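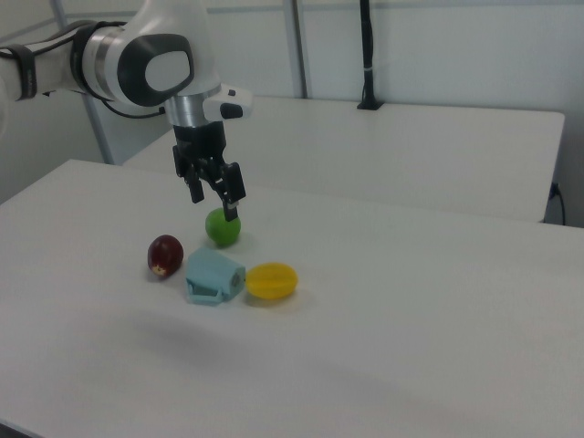 Selon Reynaldo Belmonte, un jeu de rôle qu'on termine en moins de 200 heures est un jeu qui n'a pas été terminé par ses développeurs. Il l'a écrit sous mon dernier billet, en majuscules pour la seconde moitié de la phrase, et il a recueilli plus d'approbations en une soirée que moi en un an de chroniques. Je lui réponds donc ici, avec la place que les commentaires ne m'accordent pas.

Je précise que j'ai joué à Clestumau. J'y ai même beaucoup joué, assez pour que la console me demande à deux reprises, avec cette politesse des machines, si j'étais toujours là. J'ai fait la guerre des Sels, j'ai réconcilié les deux guildes de Kallo, j'ai choisi la mauvaise réponse dans le dialogue du phare et j'ai rechargé ma sauvegarde comme tout le monde. Je considère que Flukent a signé avec ce jeu un scénario de premier ordre, une musique que je siffle en faisant la vaisselle et un système de combat dont je n'ai toujours pas compris la jauge violette. Mon problème tient en un objet : la plume.

Il y a 1000 plumes dans Clestumau. Elles brillent un peu, elles tintent quand on s'approche, et elles sont posées à des endroits où aucun oiseau, même souffrant, n'irait perdre quoi que ce soit. Sous des ponts. Derrière des tonneaux. À l'intérieur d'une cheminée dans laquelle il faut descendre en appuyant sur une touche qui ne sert à rien d'autre de tout le jeu. On les rapporte à un vieux monsieur assis à l'entrée de Kallo, qui les reçoit par paquets et nous remercie avec la même phrase chaque fois. Au bout du compte, il donne un chapeau.

Je ne veux pas être injuste avec le chapeau. Il est assez joli. Il augmente la chance, statistique dont les effets sont décrits dans le menu par le mot « variables ».

Les défenseurs de la plume ont un argument, toujours le même, et Reynaldo Belmonte le sert très correctement : personne ne t'oblige. C'est exact. Personne ne m'oblige non plus à regarder le pourcentage affiché sous mon nom à chaque chargement, en chiffres dorés, avec une décimale. Personne ne m'oblige à entendre le tintement. Mais un studio qui emploie un ingénieur du son pour fabriquer un tintement parfaitement irrésistible, puis me laisse entendre que l'ignorer relève de ma seule liberté, se moque un peu de ma liberté. On reconnaît la méthode, c'est celle de la coupelle de cacahuètes.

D'ailleurs le jeu ne joue pas franc jeu. Au troisième chapitre, Farah, notre compagne de route, personnage par ailleurs remarquable, qui a perdu son village et un frère dans des circonstances que je ne dévoilerai pas, s'interrompt au beau milieu d'une confidence pour signaler qu'il y a « quelque chose qui brille par là ». Elle le dit sur un ton guilleret. La comédienne a manifestement enregistré cette réplique un autre jour, peut-être dans un autre état d'esprit, et le moteur la déclenche dès qu'une plume passe à portée, que Farah soit en train de pleurer ou non. J'ai vu cette femme enterrer son frère en me recommandant de jeter un œil derrière la charrette.

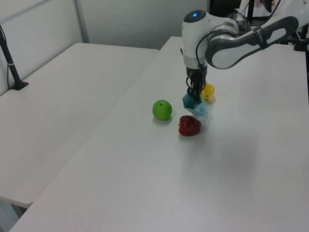 Bras robotisé et objet à facettes bleu-vert, au-dessus d'une table blanche.

On me dira que les jeux de rôle ont toujours été pleins de bricoles. Bien sûr. J'ai grandi avec des cartouches où l'on fouillait les commodes des villageois sous leurs yeux, et je n'ai jamais demandé de comptes à qui que ce soit. Mais dans la commode, il y avait une potion, ou une clé, ou un message disant que la commode était vide, ce qui avait au moins le mérite de clore le dossier. On fouillait par curiosité. On pouvait aussi ne rien trouver, et je tiens cette possibilité pour un luxe disparu. Aujourd'hui la carte me prévient avant que j'arrive : il reste une plume dans ce secteur. Je n'explore plus le secteur, je le solde.

Le vocabulaire a suivi. Écoutez parler des joueurs de Clestumau, vous croirez entendre des gens qui préparent une déclaration d'impôts. On « nettoie » une région. On « valide » un donjon. On « rentabilise » un trajet en passant par le moulin. Un ami m'a expliqué l'autre jeudi qu'il avait pris du retard sur les marais, et il avait l'air sincèrement ennuyé, comme s'il devait rendre les marais à quelqu'un.

J'ai eu ma période, moi aussi. Je l'avoue sans fierté. J'ai ramassé près de 200 plumes avant de m'arrêter, et je sais très bien à quel moment j'ai arrêté. Il était deux heures du matin, j'étais sur le toit du tribunal de Kallo, j'avais un tableur ouvert sur les genoux, et je me suis aperçu que je n'avais pas levé la caméra vers le ciel depuis plusieurs soirées. Or le ciel de Clestumau est superbe. Il y a deux lunes, dont l'une a un rôle dans l'intrigue. Je les avais complètement oubliées. Je regardais les gouttières.

Le tableur, je le précise pour ceux qui voudraient me le réclamer, contenait une colonne « cheminées ».

Revenons à la durée, puisque c'est le fond de l'affaire. Reynaldo Belmonte compte en heures comme d'autres achètent la viande au poids, et je comprends d'où cela vient. Un jeu coûte cher. Quand on en achète deux par an, on veut que ça tienne jusqu'à l'été. J'ai été cet adolescent qui recommençait le même jeu parce que le suivant était à Noël, et je ne vais pas expliquer à quelqu'un qui compte ses sous que la concision est une vertu. Seulement, il faudrait se mettre d'accord sur ce que l'on pèse. La guerre des Sels m'a pris une soirée et j'en parle encore. Les plumes m'ont pris des semaines et je n'ai strictement rien à en dire, à part ce que vous êtes en train de lire, et encore, je m'appuie beaucoup sur la cheminée.

Il me semble aussi qu'on se trompe en croyant que cela ne coûte rien au reste. Quelqu'un, chez Flukent, a placé ces plumes. Quelqu'un a vérifié que celle de la cheminée pouvait être attrapée sans que le personnage reste coincé (il reste coincé, mais moins qu'à la sortie). Pendant ce temps, la dernière région du jeu, celle que l'on atteint après le second voyage en bateau, comporte une auberge dont l'aubergiste n'a pas de dialogue. Il essuie un verre. On lui parle, il essuie son verre. J'ignore comment se répartit le travail dans un studio et je me garderai d'affirmer que cet homme est muet à cause des plumes. Je remarque qu'il y en a trois dans son auberge.

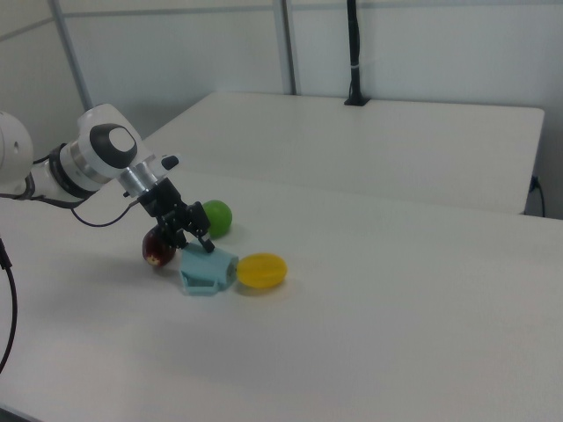

Un fruit rouge sombre et violet, aux airs de prune, près d'une pince noire.

Que faire, alors ? Je n'ai pas de programme, je tiens une chronique. Mais enfin, quelques jeux s'en tirent bien, et toujours à peu près de la même façon : ils cachent peu de choses et ils y tiennent. Dans Clestumau même, il existe une quête que presque tout le monde rate, celle de la lettre cousue dans la doublure du manteau. Aucun marqueur. Aucun tintement. Farah n'en souffle pas mot, et pour une fois on lui en sait gré. Il faut avoir gardé le manteau, qui est laid et protège mal, puis l'apporter à une couturière qui propose de le raccommoder si l'on revient la voir de nuit. La lettre fait six lignes. Elle change entièrement ce que l'on croyait savoir du vieux monsieur aux plumes, et je soupçonne la personne qui l'a écrite d'avoir eu, elle aussi, quelques réserves sur le vieux monsieur aux plumes.

Cette quête ne compte pas dans le pourcentage. On peut afficher cent pour cent, décimale comprise, et ne jamais avoir lu la lettre. J'ai vérifié auprès de plusieurs porteurs du chapeau : un seul connaissait la couturière, et il croyait qu'elle vendait des gants.

Je propose donc une mesure modeste, que Flukent peut adopter dès la prochaine mise à jour sans refaire une seule texture. Qu'on enlève le pourcentage. Qu'on laisse les plumes à ceux que les plumes rendent heureux, car ils existent, ils m'écrivent, certains y trouvent après une journée de bureau un calme que je leur envie. Qu'on coupe le tintement par défaut et qu'on le remette dans les options, entre les sous-titres et les vibrations. Et que Farah puisse finir ses phrases.

Quant à la mention « durée de vie : immense » que l'on trouve sur la jaquette et, je le crains, dans certains tests que j'ai moi-même publiés, je suggère de la réserver aux jeux auxquels on repense. J'en ai une liste assez courte. Un bon tiers se termine en un week-end, et il y en a un dont je n'ai jamais vu la fin, la pile de la cartouche ayant rendu l'âme avant moi.

Reynaldo Belmonte ne sera pas convaincu. Il a déjà annoncé, toujours en commentaire, qu'il reprenait Clestumau depuis le début en difficulté maximale, plumes comprises, et il demande si quelqu'un aurait une liste fiable pour les toits de Kallo. J'ai retrouvé le tableur. Je le lui envoie ce soir, colonne « cheminées » incluse, à condition qu'il passe voir la couturière avec le manteau.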